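Na-rae Yeom is late to meet me, and she apologises three times before we've even reached the stairs. "I was sorting screws," she says. "You start, and then it's lunchtime."

She has run the shared workshop at Trilthorpe for 4 years now, and she talks about it the way other people talk about a much-loved and slightly badly behaved dog. I came expecting a quick tour and a cup of tea. I stayed all afternoon (and had 2 cups, thank you Femi).

What I liked straight away was the height of the place - all that white ceiling, with the beams running across it, and the mezzanine with its black railing where people wander out to have a think. "Everyone ends up there," Na-rae says. "You get stuck on something, you go up, you lean on the rail and look at everybody else's mess. Then you come down and fix yours."
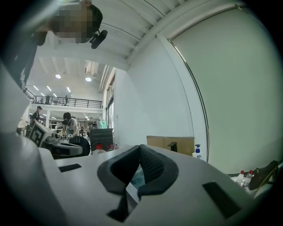 The benches are her real passion, though. When she took over there were 14 of them, all different heights, and she spent most of one April raising the low ones. "People bend over their work for hours. I'd hear them groaning when they stood up!"

Femi Chukwu, who joined last year, admits he was sceptical. "I thought, it's a bench, who cares? Then my back stopped hurting."

I asked what she'd change next. More shelves, she said at once, and better labels on the ones she's got. Femi wants a second kettle. They were still arguing over it when I left to catch the 551 home.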